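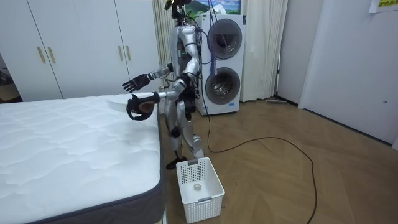
Stacked washer-dryer in the bedroom, where do I sort everything?

Katia Marchetti
Moved into a one-room place in Clusine in January and the only hookup is in the bedroom, so my stacked washer and dryer stand right by the bed. I love it, no more hauling bags to the laundromat! But I can't work out a system. I have a white plastic basket with holes in the sides, and a low mattress with a quilted top that ends up being my folding table. Small stuff like socks and washcloths sinks to the bottom of the basket and gets left behind, load after load. Also, is it bad to put damp clothes on the bare mattress while I sort? Parquet floor, if that matters. No room for a table.

Gerardo Serra
Oh, I had this same setup for six years and I still miss it! Please don't put damp things on the mattress. Quilting soaks up water and takes forever to dry, and then you get that smell. What I did was keep an old flat sheet folded on top of the dryer, throw it over the bed on laundry day and fold only the dry stuff there.

For the little things, get a mesh zip bag. Mine came in a pack from the market in Irau and I've washed it 200 times if I've washed it once. Socks go in dirty, come out clean, and you never fish around in the basket again (okay, almost never). Roll each pair into a ball as soon as it's dry and line the balls up along the edge of the bed. It's so satisfying, and you can spot the single ones right away.

The basket with holes is great, by the way, it lets air through. Just wipe the bottom now and then, lint collects in the corners. And put a towel under it if you're carrying wet loads, parquet doesn't like drips.

Tullio Dal Bello
get a drying rack

Gualtiero Amato
Agree with the sheet idea. Check how far the washer door swings before you decide where the basket lives. Mine needed 22 inches and I had 11 until I moved the bed over. Best thing I did all year, now I can pull a load straight down into the basket with both hands!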